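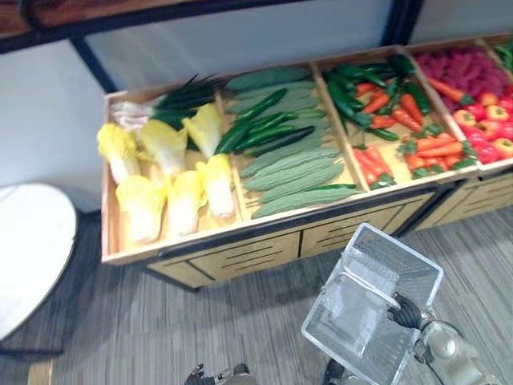 I would never put the carrots in with the chilies, one participant told us before she had taken off her coat, but I know people who would, and they'd say it was for the colour. Remarks of this kind came up in most of the sessions, and they are the reason this section deals with the stand and its contents before it deals with anything people did there.

## 3. The display and its contents

### 3.1 The stand

The stand was bought for the Mowat room at Hutavstead in June and has stayed there since. It is a wooden produce display with raised rims and thin dividers, of the type sold to small grocers and farm shops. The supplier, Kestholm, lists it as suitable for loose fruit and vegetables. We made no changes to it apart from sanding one divider that had a rough edge.

The dividers matter to the study. They are low enough that a long item, such as a bunch of green onions, can be made to rest over one if a person wants it to. A person who keeps to the bins is therefore making a choice, and so is a person who does not. An earlier stand, used only for the pilot, had deep bins with tall sides. People dropped things in and left them. With shallow compartments they tended to lay things down, turn them and line them up, and this gave us a good deal more to look at.

We did not label the bins. In the pilot we used small cards with the names of the vegetables, and people sorted to the cards with very little talk. When the cards were taken away, the talk came back. Several people asked where the cards were, or said that a shop would have them. We answered that they could arrange the stand in whatever way seemed right to them.

### 3.2 The produce

All the produce is artificial. Real vegetables were tried for the first week of the pilot and given up, mostly on account of the chilies, which went soft, and the smell of the green onions in a closed room. Artificial pieces also let us return to the same starting layout each time, with the same items in the same places.

The set was put together by hand from two orders. We wanted kinds that differ in size, shape and colour, and we wanted some kinds that people might reasonably disagree about. Napa cabbages are large and pale and take up space. Bitter melons and cucumbers are both long and green, though one is bumpy and light and the other smooth and dark. Chili peppers and bell peppers share part of a name but not much else. Carrots were included in larger numbers than a strict balance would call for, as we wished to see whether they would be kept together or used to fill gaps. Raspberries were the one soft fruit, and they caused more hesitation than anything else on the stand.

Not everyone knew every item. Bitter melon was the least familiar, and was called a gourd, a "bumpy cucumber" and, in one case, a kind of okra. We did not correct these names during a session. A person who takes the melon for a cucumber has a perfectly good reason to put the two in one bin, and a correction from us would have removed it. 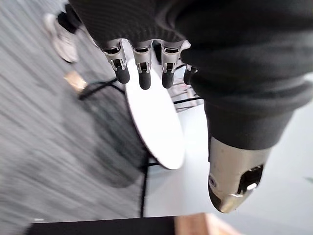

The same rule applied to questions about cooking. If a participant asked what a thing was used for, we said that we would be glad to talk about it at the end, and wrote the question down with the item it concerned. These notes were later added to the coding sheet under a separate heading. They were short, but they helped with the placements that could not be explained by looks. One person put the green onions beside the napa cabbages and said that they went into the same pot. Another did the same thing and gave the reason that both had white ends.

### 3.3 The starting layout

Each session began from one fixed layout, which was meant to look neither finished nor careless. The cabbages have a bin of their own at the left, with green onions laid behind them. The next bin holds bitter melons, with cucumbers on top. After that come chili peppers and carrots together, and then a bin of raspberries, carrots and bell peppers.

The layout thus moves from a nearly pure bin to a clearly mixed one. We considered the reverse order as well, and a version with every kind mixed through every bin. The fully mixed version was dropped after a few trial runs. People spent most of their time undoing it and were tired of the task before they had begun to arrange anything by preference.

Resetting the stand between sessions took longer than we had planned for, nearly 13 minutes in most cases. The cabbages were quick. The chilies were slow, being small and curved, and they slide when another item is put on them. We worked from a printed sheet kept in the drawer with the consent forms, and did the bins from left to right so that the person resetting would not have to reach over finished work.

### 3.4 Surface and handling

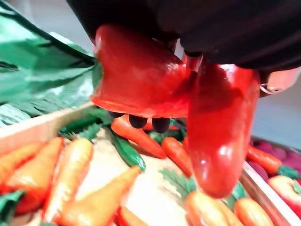 Artificial produce has the drawback that it does not feel like food. It is light, it makes a noise when put down, and the surface of one kind is often much like the surface of another. We asked participants afterwards whether this had affected them, and the common answer was that it had at first and then had not. Shine was mentioned more often than weight. The red bell pepper is the clearest case, as its skin is glossy enough to give back bright white highlights along its upper curve, and a few people said that it looked "waxed" or "too good" next to the leafy items. Some of them turned the peppers until the shine was less noticeable from the front. We had not expected this and had no code for it, so one was added, and the earlier sessions were gone through again.

The leafy items were handled differently. People picked up peppers and carrots by the body, often two at a time, and put them down quickly. Greens were held lower, near the ribs, and were shaken out a little before being laid down, as one might do with a real head of lettuce. We take this as a sign that shape can bring out a habit even when the weight is wrong. It may also be that the greens simply tangle.

### 3.5 Sessions and coding

The study comprised 154 sessions, each with one participant. Participants were asked to rearrange the stand "so that it looks right for someone who is about to shop from it", and to say when they were done. No time limit was set. A small number of people changed nothing at all. They were kept in the sample, as leaving a layout alone is an answer to the question.

A placement was counted when an item left the hand and stayed where it was for the rest of the session. Items picked up and returned to the same spot were noted but not counted. Where several items of one kind were moved in a single handful - carrots, nearly always - we treated the handful as one placement. From these sessions we drew a subset of 956 placements for close coding, using Piston, the scheme set out in Section 2. Each placement was coded for the kind of item, the bin it came from, the bin it went to, and the direction in which it was laid.

Direction turned out to need more care than the rest. For a cabbage it is plain enough which end is the leafy one and which the stem. A cucumber gives much less to go on. We coded long items as running along the stand, across it or at an angle, and used the leafy or root end only where there was one. Bell peppers and raspberries were given no direction.
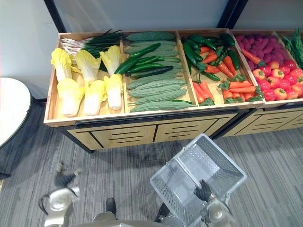
**Figure 1.** The display stand in the Mowat room, with napa cabbages and green onions in the left-hand compartment.

Figure 1 also gives an idea of how far the rows can be read from a standing position. The cabbages are two deep, and people who cared about the front row did not always care about the back one. We coded the two rows separately for this reason. In the bitter melon bin no such split was made. The melons lie side by side from the back of the tray to the front, and participants spoke of them as one block.

Coding of mixed bins followed a simple rule. A bin was called mixed if it held more than one kind, whatever the shares, and the kind lying nearest the front rim was recorded as its leading kind. The rule does badly where a single carrot has been set in front of a heap of something else. We found 7 such cases and settled them by discussion. In each of them the participant had said something about the carrot, and the remark is given with the placement in the appendix.

The coded placements are taken up in Section 4, beginning with the cabbages.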